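**November, Stusdale bench, toaster task -- started writing at 4:40 in the afternoon**

Picking up from yesterday's half page, which I stopped in the middle of a sentence and can't now finish for the life of me. If anybody knows what "check the left one before" was going to say, please pencil it in.

We kept 175 episodes today, which brings Fanine to 1,335 in total. I'm happy with that, and happier with how they look on replay than with the number. Mortimer drove the morning and I drove most of the afternoon, and Rochelle sat with the labels, bless her, and sent back the ones she didn't like while we could still remember what we'd done. I'd love to keep working this way. When the labels wait until the end of the week we all peer at some odd little pause in the middle of an episode and argue over whether it was a person thinking or the link dropping out.

The task is the same as in the Geveck write-up: bread from the tray into the slots, lever down, wait, lift the toast out and lay it back on the tray. We've split it so that each leg is its own segment, and the waiting is its own segment too. Mortimer wanted to cut the waiting out altogether, and I can see why (it's dull, and it eats disk), but I talked him into keeping it for now. A policy that has never seen a toaster just sitting there being hot is going to find something to do with its hands, and I'd sooner it learned to hold still from us. We agreed to keep the waits whole in the raw files and let the loader thin them. He's writing that part in Pettigrew this week, and I promised to stay out of his way.

A few things about the driving, for whoever takes the next shift:

- Come back to the hover pose between segments. Both sides, every time, even when only one side did the work. I got lazy after lunch and Rochelle caught a whole run where my idle side had been sinking a little further with each episode.
- Push the lever with one steady motion. Mortimer has a lovely light touch and tends to tap first and then press, and the tap gets labeled as contact, so the segment starts early.
- Move the tray a little between episodes and turn it now and then. We don't want the model learning one spot on the table by heart.
- Don't move the toaster while it's on. I know, I know. Still writing it down.

On the glow: I'd been worried about it all week. The slots go from dark to bright red-orange within one episode, and the head camera used to swing its exposure the moment that happened, so the rest of the table went dim right when we needed to see fingertips. Locking the exposure seems to have taken care of it. I went through a handful of episodes by eye from start to finish and the tabletop held the same brightness all the way along. Please don't anybody turn auto back on to "just try something" without leaving a note in here -- I lost most of a morning to that once and I was not a nice person by noon.

The wrist view is a harder sell. It leans so far over that the room lies on its side, and every new person who opens the viewer asks whether to rotate it. We've been leaving it as recorded. The model doesn't care which way up the wall is, as long as the angle stays put from one episode to the next, and rotating would only give us one more thing to get wrong at run time. What I do care about is how much of that view gets taken up by background, and whoever happens to be standing in it. More on that further down.
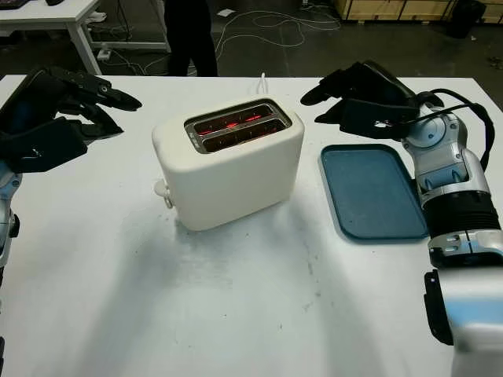
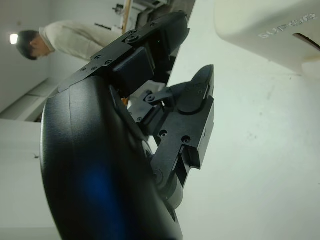

*Head view first, elements lit and the tray on the right; wrist view second, left at its recorded tilt.*

So, people in the background. Rochelle and I went back and forth over this at coffee and ended up agreeing, more or less. Her feeling is that we should keep the room clear so the data is tidy. Mine is that the room is never going to be clear when the thing is running for real, and I'd like the model to have seen legs and shirts go by and learned that they don't matter. We settled on leaving them in, with a flag in the episode notes whenever a person is plainly in view, so we can train with and without and see which of us owes the other a sandwich. Anybody who would like to be left out need only tell me and I'll drop those episodes, no questions.

We threw out 2 episodes at the end of the day where the clocks had drifted between the head and wrist streams. You could see it on replay: the lever was already down in one view while the other was still on its way. Restarting the recorder cured it, but I'd like to know the cause, and I don't yet. Mortimer suspects the long stretch without a restart over lunch. That's easy enough to test, and I'd like us to test it before we go and blame the cables again.

The table could use a wipe. The smudges and scuffs in front of the toaster show up plainly in the head view, and I'm torn between cleaning them off and leaving them as honest texture. Crumbs are another matter and do need to go between runs -- brush them toward the near edge, please, and not onto the cables behind.

For tomorrow: clock test first thing, before any real recording. Then more of the lift-out segment, where we're thinnest and where both of us are still clumsy. Rochelle would like at least a short run with the tray on the left side, and I've said yes. Bread is in the cupboard by the door, and the end pieces are fine for practice but please don't record with them, they lean over in the slot.

Files are copied and the copy checked. Toaster unplugged.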